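Measuring the Island: Fahad Satti on the New Cirel Guide

The third edition of Sondico's guide to Cirel runs to 427 pages and covers both harbours, the interior and the small island of Lau.

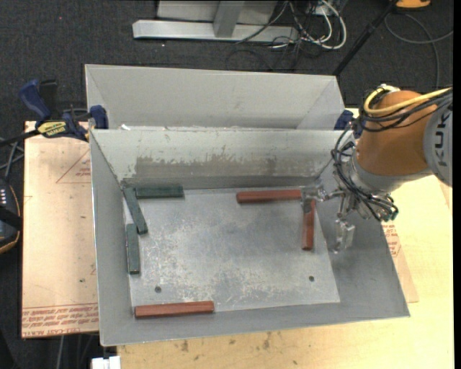

Tirta Wijaya thinks that a printed guide to a place this size is out of date by the time it reaches the shop, and that a visitor would do better with the ferry timetable and a decent map. Fahad Satti has heard the argument before and agrees with part of it. He has written all three editions, the first of them published in 2000, and he now leaves out anything he expects to change within a season.

"Room prices went first," he says. "In the first edition I printed a price against every guesthouse. By the second summer a good many of them were wrong, and readers were showing the page to the owner and asking for the old rate. Now there are bands. A place has to move a long way before it leaves its band."

Ferry times have gone the same way. The book gives the crossing time from Firnen to Lau, the side of the harbour the boat leaves from, and the state of sea in which the skipper is likely to cancel. It doesn't give departure times. Satti says the crossing time depends on the hull and the distance, and neither has changed since he began. The departures depend on the school day, the post and the tide at the Lau end, where the landing dries out at low springs.

"I explain the tide instead. If you know that the boat can't get alongside for a spell either side of low water, you can look at a tide table and see which sailings are doubtful. That paragraph has stood through all the editions with one word altered."

Most of the work is in the walks. There are 36 of them in the new book, each done on foot by Satti in the direction described. He also does each one in reverse, for a different purpose: junctions that are obvious going out are often hard to see coming back, and people turn round more than guidebooks allow for. Where the return is confusing, the text says so at the junction and again at the end of the walk.

He doesn't use a standard walking speed. Timings in the book are his own, with stops taken out, and the introduction asks the reader to compare the first walk with their own time and adjust the rest in proportion. The first walk is the level track along the sea wall at Firnen, chosen for that reason.

"A formula gives you distance plus a bit for climbing. It takes no account of what's underfoot. On the north side of Cirel there's a stretch of broken limestone where a fit person goes at the pace of a child. The formula says it's flat, so you should be going well. You aren't."

Distances are given in kilometres only. Heights are taken from the survey sheets and checked against a barometer set at the harbour in the morning and read again on return, with the drift shared out along the day. Satti admits that a satellite receiver would be quicker. He carries one and uses it for positions, but prefers the barometer for climb on a route with many small rises. The receiver tends to add up its own wobble, and on the ridge walk it gave him a total ascent that he couldn't reconcile with the contours.

The maps have been redrawn at a single scale. In the second edition each was fitted to the width of the page, so a short stroll and a full day's walk could look the same length. Letters about this came in steadily. The cost of the change was paper: four of the longer routes now spread over two pages, and one, the crossing of the interior, has been split into two maps with an overlap that includes the spring and the ruined sheepfold.

On beaches the book is brief. Each has an entry giving aspect, what the bottom is made of, shade by time of day and the nearest fresh water. There are no stars or scores. Asked whether readers miss them, Satti says some do.

"They ask which is the best one. I tell them which way the wind is blowing. With a north wind you want the south side, and the beach that everyone photographs is on the north side. A score would send them there regardless."

The chapter on eating has shrunk. He names a place only if it has been open for two winters, a rule that removes most of the waterfront at Firnen and leaves the bakery, the two cafés behind the church and a grill on the Lau road that opens at six in the evening. Opening days are printed in one case only. The bakery has shut on Sunday for as long as he has known it, and anyone setting out early that day needs to have bought bread the evening before.

Lau gets its own chapter for the first time. It was previously an appendix to the section on day trips, and Satti says that this was his mistake, since it led people to treat the island as an afternoon. The last boat back leaves before the light is any good on the western cliffs. There are now rooms to let above the landing, and the chapter assumes a night there. It includes a note on water, as the cistern is low by September and visitors are asked to go easy with showers.

He does the checking in November, after the season. Paths are then at their worst, drains are running and any signpost still standing is likely to be there in spring. The drawback is that a good deal is closed, and a second, shorter visit is needed before the text goes to Sondico. For this edition the second visit turned up a new fence across walk 14 with a stile in the wrong place. The map had already been drawn. A correction was set in the text and the line on the map was moved by hand.

To Wijaya's point about the timetable and the map, Satti answers that he would recommend carrying both. The survey sheet shows the path over the saddle above Firnen as a continuous line. On the ground it disappears into heather for a kilometre, and the way through is marked by a row of stones set too low to be seen until you're standing next to the first.

"The map isn't wrong, there is a right of way there. It just won't get you to the stones. You leave the wall at the second gatepost and keep the chapel roof directly behind you. That's page 212."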